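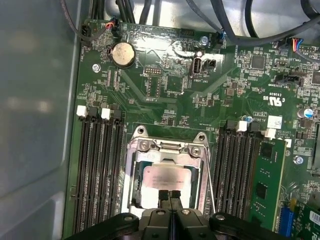 CPUの着脱を遠隔操作で教示するとき、つまむ動作の開始位置をどう決めていますか。サーバー基板からCPUを抜いてトレイに置く作業を、リーダー側のアームを手で動かして記録しています。記録は700本になりましたが、学習後の動作を見ると、つまむ直前でふらつくことが多いです。原因は教示のばらつきだと考えています。操作者は2人で、私は指を閉じたままヒートスプレッダの手前側に寄せ、位置を見てから開きます。指先がCPUの下寄りにかかり、ロードフレームは起きた状態、という姿勢が私の基準です。もう1人は最初から指を開いて下ろします。どちらかに統一すべきか、両方混ぜておくべきか、意見をください。

手首カメラの映像だけで操作しています。外部カメラはありません。力覚の提示もなしです。

投稿者:nejimawashi
カテゴリ:遠隔教示・直接教示
返信 9件

Re: つまむ直前の姿勢について
投稿者:hidari_te

統一したほうがいいです。指を閉じて近づく人と開いて近づく人が混ざると、同じ見え方に対して違う動作が対応することになります。うちでは直前の姿勢を決めて、そこから外れた記録は捨てました。

あと、閉じた指で位置を確かめるやり方は勧めません。指先が対象に重なっている間、カメラからは肝心の縁が見えなくなります。開いて下ろすほうに揃えるべきだと思います。

Re: つまむ直前の姿勢について
投稿者:kogane_pin

反対です。開いた指で下ろすと、ロードフレームの枠に当たりやすくなります。開き幅の分だけ余裕が減るので。ソケットまわりは閉じて入って、中で必要な分だけ開くほうが安全でした。

姿勢を揃えるという点は賛成です。ただ「外れた記録は捨てる」は極端です。少しずれた位置から戻す動作が記録に入っていないと、ずれたときに戻れません。

Re: つまむ直前の姿勢について
投稿者:hidari_te

戻す動作は別に録ればいいという考えです。上手くいった記録の中にたまたま混ざっている修正と、最初から修正として録ったものは分けて管理したいです。

枠に当たる件は、指の厚みによるのでそちらの環境ではそうかもしれません。

Re: つまむ直前の姿勢について
投稿者:nejimawashi

ありがとうございます。指は厚めです。枠との隙間はあまりありません。

もう一つ気になっているのが照り返しです。筐体の板金が画面の大部分に入る位置から始めると、白飛びしてソケットの位置が読みにくくなります。リブの付いた面がひどく、蛍光灯の下だと中央が帯のように白くなります。基板は画面の下のほうに少し見えるだけなので、操作する側もつらいです。
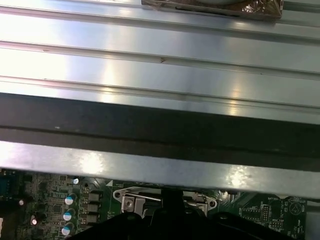 Re: 照り返しと開始位置
投稿者:Đức Tôn

開始位置を基板の真上に寄せるだけでかなり変わると思います。リブの板が上に大きく入っていて、ソケットの固定金具は下、しかも黒い指がかぶっている状態ですよね。この見え方から毎回始める必要がないなら、ソケット全体が見えるところまで動かしてから記録を開始してください。

板金の上に茶色っぽい包みが載っているのも、私なら片付けます。作業に関係のないものが記録ごとに違う場所にあると、あとで疑う要素が増えます。

露出は固定していますか。自動だと、板金が入った瞬間に基板側が暗くなります。

Re: 照り返しと開始位置
投稿者:nejimawashi

露出は自動のままでした。固定を試します。

包みは指摘されるまで気にしていませんでした。次から作業台の外に出します。

Re: 照り返しと開始位置
投稿者:kogane_pin

物が置いてあるほうは残していい派です。実際の現場で筐体の上に何も載っていないことはまずないです。毎回同じ物が同じ場所にあるのが一番まずいので、置くなら動かす、置かないなら全部どける。中途半端が困ります。

露出の固定は同意。ただし時間帯で明るさが変わる部屋だと、朝に合わせた値が夕方に合わなくなります。うちは窓をふさぎました。

Re: 挿入側の教示
投稿者:Cruzado_hozen

便乗で挿入の話もいいでしょうか。抜くより入れるほうで苦労しています。つかんだCPUが斜めになったままソケットに近づいてしまい、手元では水平にしたつもりでも傾きが残ります。操作者は画面上でCPUの上の辺をソケットに向けることに集中していて、傾きまで見る余裕がないようです。

ピンが露出した状態のソケットなので、斜めのまま押すのが一番怖いです。廃棄用の基板で練習していますが、それでも途中で止める人が多く、最後まで録れた記録は49本です。

直接教示(アームを手で持って動かすやり方)に切り替えるべきか迷っています。手で持てば傾きは直せますが、自分の腕がカメラに写り込みます。
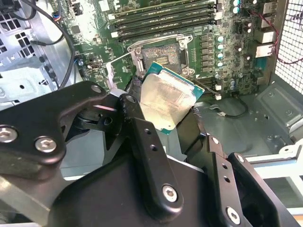
Indonard株式会社 機器再生部 教示チーム

チームとして返信します。うちも挿入を遠隔操作で教示しています。Cruzado_hozenさんの傾きの件は、一度に全部やらせないことで改善しました。

手順を次のように分けています。

1. ロードプレートが開いていて、レバーがCPUの通り道に出ていないことを確認する。
2. ソケットの手前で一度止める。CPUが斜めでも、この位置ならまだ直せる。
3. 手首の回転だけで傾きを直す。このとき並進は操作側でロックする。
4. 回転をロックして、並進だけで真上に移動する。
5. 下ろして離す。押し込まない。

2と3の間で操作者が画面から目を離しても構いません。止まっている区間は後処理で削ります。

CPUを指で左右の下側から挟むと、下の縁はリンクの陰に入って見えにくくなります。見えているのは上と右の縁なので、傾きの判断はその2辺とソケットの黒い枠を見比べて行うよう操作者に伝えています。ヒートスプレッダの表面は擦れて曇ったものが多く、印字を向きの目印にするのはやめました。

直接教示は挿入には使っていません。腕が写るのもありますが、手で持つと最後の下ろす動作が人によって速くなりすぎました。筐体の縁の近くを通る経路を大まかに決めるときだけ使っています。

質問者のつまむ姿勢については、閉じて入るほうで揃えています。理由はkogane_pinさんと同じで、枠に当たるからです。

Re: 挿入側の教示
投稿者:hidari_te

回転と並進を分けてロックすると、学習後の動作も段階的になりませんか。以前同じことをやって、直す必要がないときも手前で止まるようになりました。

Re: 挿入側の教示
投稿者:Indonard教示チーム

なります。手前で止まる癖は残っています。止まっても60秒以内に終われば工程上は問題ないので、そのままにしています。速さが必要な作業には向きません。

Re: 挿入側の教示
投稿者:Cruzado_hozen

並進のロックは使っているソフト(Hitimholm)に設定があったので、月曜に試します。印字を目印にするのはうちもやっていました。

Re: つまむ直前の姿勢について
投稿者:nejimawashi

スレ主です。露出を固定し、開始位置をソケットの真上に変えて録り直し始めました。つまむ動作は閉じて入るほうに揃えます。hidari_teさんの、修正の動作を別に録る案も並行してやってみます。古い記録はまだ消さずに、閉じて入ったものだけ選んで残すつもりです。

もう1人の操作者は開いて下ろすほうが慣れていると言っているので、そちらの説得が先になりそうです。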